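Print this page | E-mail this article

3. Materials and Working Arrangement

3.1 The parts

The study follows one kind of component, the small push-pull solenoid, from the moment it comes to the sorting table until it is put in a compartment for use or for rejection. We chose this part for two reasons. It is used in many low-cost products, such as locks, coin boxes and small valves, and it is often bought in mixed lots from more than one source. It is also a part which looks simple, so that the people who handle it get little instruction, and the mistakes that come from this are found late, when the part is already inside a finished unit.

A push-pull solenoid has a metal body with a coil inside, and a plunger which moves along the axis of the body. When current goes through the coil, the plunger is pulled in. If the plunger has a rod or a pin on the other side, the same movement can push something. The person who assembles the unit must therefore know which end is which. This sounds like a small matter, but in our interviews at the workshop it was the point on which the assemblers had the most to say.

The parts came from the repair and assembly workshop of Gusari, which makes locker fittings and also takes back old fittings for repair. The lot had 500 solenoids. All of them were of a similar small size, with an open rectangular frame and a cylindrical plunger. One portion was new stock and the other portion was recovered from returned locker doors. The workshop did not keep the two portions apart, and we asked them not to change this habit before the study, as the mixed lot was exactly the condition we wanted to look at.

3.2 Labels

Most of the parts in the lot carried a printed label on one face of the body. The label gives the voltage and the type number in very small letters. On recovered parts the label may be scratched, turned at one corner, or lost. In the lot, 101 solenoids had no label at all. The workshop called these "bare" parts, and we keep the word in this paper.

A bare part is not a bad part. Its coil may be in good order, and its mechanical action may be as smooth as that of a new one. But without the label, the voltage is not known from looking, and the coil resistance has to be measured before the part can be used. In the old procedure the bare parts were put aside in a box and were measured when somebody had time. Some of them stayed in this box from one season to the next. We wanted to see if they could be handled in the same flow as the labeled ones, so that the box would no longer be needed.

3.3 The tray

Before the study, the solenoids were poured from a carton directly on the bench. The bench top is pale, and the metal bodies are also pale, and the assemblers complained that a part lying far from the lamp was easily overlooked. Plungers that were not held by a clip could slide out of the body and roll to the floor. During the first visits in October we saw this happen many times, and each time the work stopped while the plunger was searched for.

We replaced the open bench by shallow plastic trays with a raised rim. A small group of solenoids was laid in the tray at one time, and the next group was not added until the tray had been cleared. The trays were yellow. We also tried a dark green tray from Zerno and a clear one, but the assemblers preferred the yellow, on which both the blue labels and the unpainted metal could be found quickly by eye.

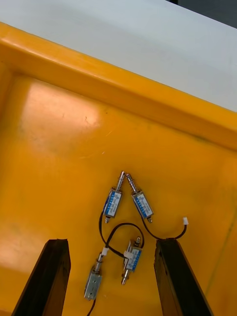
Figure 1. Push-pull solenoids in the sorting tray, three with blue-and-white labels and one bare.

The parts were not arranged before sorting. We considered asking the assemblers to lay them in rows, all plungers to one side, and for two days we did so. The rows looked tidy, but the time needed to make them was nearly as long as the sorting itself, and we gave up this step. When the group is small, parts which lie at different angles are not a difficulty for the hand. They become a difficulty only when they lie on top of each other, for then a plunger can catch in the frame of the neighbor and two parts are lifted together.

One weak point of the tray must be mentioned. Its surface is glossy and reflects the lamp, and under a strong light the reflection covers part of the floor. A bare body in such a place is harder to notice than a labeled one. We moved the lamp to the side and lowered it, which helped but did not remove the problem completely. A matte tray would be better, and we could not find one in the right size during the study period. Scuffs from daily use made no trouble that the assemblers could report.

3.4 Steps of the sorting

The work on each part was done in a fixed order. First the assembler takes the part by the body and never by the plunger. She looks for the label and reads the voltage with a bench magnifier when the print is too fine for the naked eye. Then she moves the plunger in and out with one finger, through its full travel, and feels for any rough place. A plunger that sticks is wiped with a dry cloth and tried once more. If it sticks again, the part goes to the reject compartment.

Parts with a readable label and a smooth plunger go to the compartment for their voltage. Bare parts with a smooth plunger go to the meter, which stands at the left side of the tray, and the coil resistance is measured at once. The value is compared with a printed table on the wall. When it agrees with one of the known types, the assembler writes the type on a small Meesuk paper sticker and puts it on the flat face of the body, where the old label would have been. When it agrees with none, the part is rejected - even if the mechanical action is good.

We had long discussions with the workshop about this last rule. The foreman felt that it was wasteful. Our opinion is that a coil of unknown type may work on the bench for a minute and then become too warm inside a closed lock, where no air can move around it. The rule was kept for the study. The workshop may decide otherwise afterwards, and for slow, rare operation in an open frame it may be right to do so.

The sorting compartments were taken from an old Flomlow drawer cabinet. There were 6 of them, and their order from left to right followed the voltage, with the rejects at the far right. We recommend to write the voltage on the front of the compartment and also on its floor. When the compartment is nearly empty, the assembler looks at the floor and not at the front, and several parts were returned to the wrong place before we added the second marking.

3.5 Recording

For each part the assembler made one stroke on a paper sheet, in the column for its final compartment. A second column was used for remarks, and it was left free on purpose. The remarks turned out to be more useful than we expected. They told us, for example, that recovered parts often have a little dried grease on the plunger near the place where it enters the body, and that this grease is the usual cause of sticking. They told us too that the sticker does not hold on a body which has been touched with oily fingers.

The first 200 parts were treated as practice, and their sheets are not included in the results of Section 4. In this period the order of the steps was still changing, and the assemblers were getting used to the tray. We kept the sheets, however, and compared them later with the others. The share of parts put in the wrong compartment was higher in the practice period, as one would expect, and most of these errors concerned labeled parts. It seems that the assemblers trusted the label at a quick look and did not read it to the end, while a bare part made them slow down and measure.

This observation led to a small change in the instruction. The assembler now says the voltage in a low voice before she puts the part away. At first it was found a little childish, but after some days it was done by all of them without reminding, and they continued with it after our last visit.

3.6 Limits of the arrangement

The method was made for small parts which can be held between two fingers. For larger solenoids, with heavy frames and strong return springs, the tray is too shallow and the plunger cannot be tested with one finger. We have also not studied parts with long lead wires, which become knotted when they lie together and would need some way of separation before they come to the tray. Both cases are present in the workshop, but they form a minor part of its stock and were left outside the present work.

Related items

Coil resistance as a sorting measure for parts of unknown type
Grease residues on recovered plungers: a short note
Bench lighting and glossy surfaces in small repair shops
Paper stickers and oily hands: results from three workshops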